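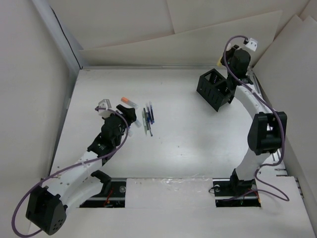
Week 6: Arranging a Work Area

Reading for this week: chapter 4 of the course reader, plus the two floor plans handed out on Wednesday. Bring the plans back, you will need them for the exercise at the end.

1. What we mean by a work area

A work area is the space a person needs to do one job from start to finish without walking away from it. It includes the surface, the floor in front of it, the places where supplies wait, and the places where finished work goes. Students tend to draw the bench and stop there. On the exam plan, a bench drawn without its floor space gets half marks.

We separate the area into zones by reach.

Near zone. Everything that can be touched with the elbows close to the body. The work itself happens in this zone, and so does anything picked up many times an hour.

Far zone. Everything that can be touched with the arms straight but without leaning. Use it for supplies that are needed a few times an hour.

Outside zone. Anything that takes a lean, a turn or a step. Spare stock, paperwork and cleaning things can go there.

Reach differs from person to person. If several people share a bench, set the zones for the person with the shortest reach and the leg room for the person with the longest legs. Surface height is harder to share. An adjustable bench is the usual answer, and a low platform is the cheap one, though platforms are a trip hazard and some sites do not allow them.

2. Surface height

The right height depends on the job more than on the person. Start from standing elbow height and adjust.

Fine work, such as sorting small parts or checking print: above elbow height, with support for the forearms.
Light work, such as packing or folding: a little below elbow height.
Heavy work, such as pressing or kneading: well below elbow height, so that body weight does part of the job.

Measure to the place where the hands work. A tall box on a low bench is a high job. This was the mistake in the Korlow plan we looked at last week. The bench was correct on paper, but the cartons stood on it open side up, and the packers had to lift their elbows over the rim every time.

3. The Rakley packing room

Rakley packs mail orders of stationery. The room had four benches in a row against the back wall, with cartons at one end and tape and labels on a shelf behind the packers. Luuk Baert timed the work there for his term project and has let us use the results.

One packer closed 207 orders in a shift. For each order the packer turned around twice, once for tape and once for a label. Baert moved the tape to a holder at the right of each bench and put the label printer in the far zone on the left. He changed nothing else. In the second week under the new layout the same packer closed 300 orders in a shift of the same length.

Be careful with this result. It covers one packer, and the order mix was different in the two weeks. November orders at Rakley are smaller than October orders, so part of the gain comes from that. Baert says so in his report. When you quote the case, quote that part as well.

4. Light and background

Place the main light so that the worker's own hands do not throw a shadow on the job. For a right-handed worker that usually means light from above and from the left. Two weaker lamps often do better than one strong one.

Glossy surfaces cause glare. A matte surface in a pale color is fine for most jobs, but small white parts disappear on a white bench, and a colored mat is enough to fix it. Peeters sells mats in several sizes, and the department keeps a few in the storeroom for practice sessions.

5. Screens and side walls

Side walls cut drafts, noise and interruptions. They also cut the worker off from colleagues and make it harder for a supervisor to see that someone needs help. The Allalent plan had high walls on every bench. After complaints, the walls between neighbors were lowered to seated shoulder height and the back ones were left alone.

Check before adding walls:
Can supplies still be brought in without disturbing the worker?
Does the wall block the main light?
Is there a clear way out?

6. Exercise

Work in pairs. You have 30 minutes.

a) Take plan A and mark the near, far and outside zones for the bench by the window.
b) List every item on the bench that is in the wrong zone and say where it should go.
c) Plan B has the same bench turned to face the window. Say what gets better and what gets worse. Use section 4.
d) Write down one thing you would need to measure on site before you could finish the plan.

Hand in one sheet per pair with both names on it. Pencil is fine. Plans without a scale will be returned.

Next week: storage and shelving. Read chapter 5 up to the section on labels.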